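11th January

Finish trial, bench notes. Tiruwork Negussie has asked for a yes or no on the Gourlay hardwax oil before the Stunonport order goes in, so I am writing down what I have, including the parts that don't help.

Background for anyone picking this up later. We have used the Livau water-based lacquer on tabletops since September. Complaints so far: rings from hot mugs, and a plasticky feel that the Stunonport people don't like. The Gourlay rep says the oil cures hard in 4 days, shrugs off coffee and red wine, and can be patched without sanding the whole top. I have heard the last part before from other reps. It was true of one product and that one smelled of fish.

Test pieces

Offcuts from the same batch, sanded to the same grit, edges taped. One set got lacquer, two coats. One set got oil, two thin coats, buffed off after 22 minutes because the tin says 20 to 25. A third set was left bare so we have something to be rude about.

Stains used: black coffee, red wine, mustard, olive oil, tap water under a glass. Wiped at one hour and again the next morning.

Coffee: lacquer clean. Oil clean at one hour, faint shadow by morning. The rep's leaflet shows no shadow. The leaflet also doesn't say how long anything was left on, so it isn't worth much.

Wine: lacquer clean. Oil had a gray edge on one piece and nothing on the other. Same tin, same day. I probably buffed one harder than the other, which tells you how forgiving this stuff will be on a full top with someone in a hurry.

Mustard: both yellow. Lacquer faded over the afternoon, oil less so.

Water: no difference I would swear to.

On color, I don't trust anyone's eye, mine included. Pale tops change with every lamp in the building, and a warmer tone is the thing people claim to see first once they have been told which piece is oiled.
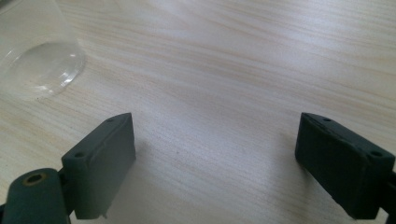
Patch repair

Scratched one oiled piece with a key and rubbed it back with a gray pad, then a dab of oil. From straight above the repair is gone. From a low angle there is a dull patch the size of a coin. Second dab made it shinier than the rest. So "invisible" is a stretch, but I'd rather fix this than a chipped lacquer edge.

Cost

The oil is dearer per tin and goes further, supposedly. The Flernico calculator says one tin covers 300 square feet. I got nowhere near that rate on the offcuts, though small pieces waste a lot on the rag. Needs a full top before I believe either number.

Also – rags. Oily rags go in the lidded metal bin with water in it. Found one balled up on the sander this morning. No.

Where I am

Not convinced, not against. Five stains on a few offcuts is thin evidence and I didn't do them blind. Before ordering:

Repeat wine and coffee with the pieces numbered on the back and someone else judging.

Leave one oiled piece for 11 days before staining, in case the cure time on the tin is optimistic.

Hot mug test, which I forgot, and which was the whole reason we started.

Told Tiruwork to hold the order. She wasn't pleased.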